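Reading the Tabletop

Fatima Mabuza buys tables for their tops. Legs can be mended or swapped, she says, and most people never look at them anyway, but you live with the top every single day. You eat off it, write on it, lean on it while you wait for the kettle. And if you're anything like her (or me, after one afternoon in her workshop in Midness) you start to find faces and coastlines in it.

I'd gone to see her about a magazine piece on second-hand desks and came away obsessed with grain. I've owned the same desk for 13 years and couldn't have told you which way the lines ran. I went straight home and cleared off the post and the mugs to find out!

What the lines are

Grain is the tree's own record of growing. Cut straight through the middle of a log and you get long, fairly even stripes. Cut further out, across the curve of the rings, and they open up into arches, one nested inside the next. Woodworkers call those arches cathedrals, and once you have the word you'll spot them on wardrobe doors, on the tables in the library, all over the place.

Pale woods are the ones Fatima loves best. Dark timber makes a grand first impression, but a light top asks you to come closer. The colour moves about more than you'd expect, from cream into beige and then, in the right sort of daylight, a faint pink. She had me crouch at the corner of a desk and look along it towards the window, and the lines seemed to swing across the whole width in one go.

The best tops, to her mind, have one place where the pattern loses its composure. Long, gentle curves come sweeping over from one side and then tighten into a swirl, ring inside ring, like water going round a stone. She likes to set the chair so that the swirl sits off to the right, where your eye lands when you've stopped working and are pretending to think.
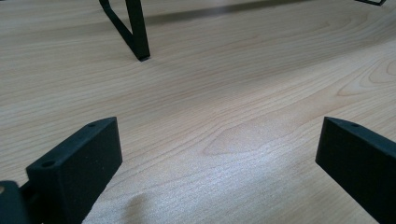

Veneer is nothing to be snooty about

A lot of the tops we admire are veneer, a thin slice of good wood glued over something plainer. Sigita Lepik restores furniture at Ketell, a small shop on the other side of town, and she gets quite fierce on the subject. A slice can be laid so that a lovely piece of figure goes across a whole desk, and one log can do for dozens of them. She has 109 offcuts filed in an old plan chest, and she'd happily show you every one.

What veneer won't forgive is heavy sanding. Go through it and there's no getting it back. For a dull top Sigita starts with a barely damp cloth, following the grain, then a dry one straight after. If it's an oiled finish she'll add a little more oil, wipe off the extra and leave it overnight. Lacquer she mostly leaves alone.

Both of them say the same thing about sunlight. A pale top will slowly turn yellow, and a lamp that never moves leaves a ghost of itself behind, so shift things round every March, or whenever you next think of it.

My own desk has two small cathedrals, side by side, near the back left corner. I've moved the printer so I can see them.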